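How Do You Test a Robot's Hand?

Pick up a pencil. Now pick up an egg. You didn't squeeze them the same way, and you didn't have to think about it. A robot does have to be told, and the part that does the squeezing is called a gripper.

There are many kinds of gripper. Some have two fingers that close like tongs. Some have three. Some have no fingers at all and use a suction cup, like the one that holds a hook on a bathroom wall. At the Rusisell workshop, people compare grippers to find out which one suits which job.

A lot of this testing happens inside a computer first. The program is called a simulator, and it works a bit like a video game. It has a make-believe robot, make-believe objects and rules for how heavy things are and how slippery they are. If the robot drops something, there is nothing to sweep up. 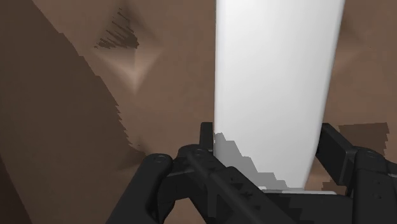

Two-finger grippers are good at holding long things, such as bars and handles. The fingers press from both sides at once. If they press too lightly, the object slides. If they press too hard, a real object could crack or bend.

To make a test fair, the team changes only one thing at a time. In a test called Perkico, two grippers had to lift the same set of shapes. Each one got 800 tries. The first gripper held on in 67 out of every 100 tries, and the second in 70 out of every 100. That is a small gap, so the team ran the test again in November with new shapes before choosing.

Shadows and colors in a simulator can look blocky or strange. Drawing them perfectly takes a computer a long time, and a simple picture is often enough. But a robot that uses a camera has to learn from pictures, so for those tests the team may turn the detail up.

After the simulator comes the real arm. Real fingers wear down and real objects can be sticky or dusty – a computer doesn't always get that right. The gripper that did best on the screen sometimes does worse on the table, and then the settings in the simulator have to be changed.

Try it yourself: pick up a spoon using only two fingers, then only your knuckles. Which grip lets you turn the spoon over without dropping it?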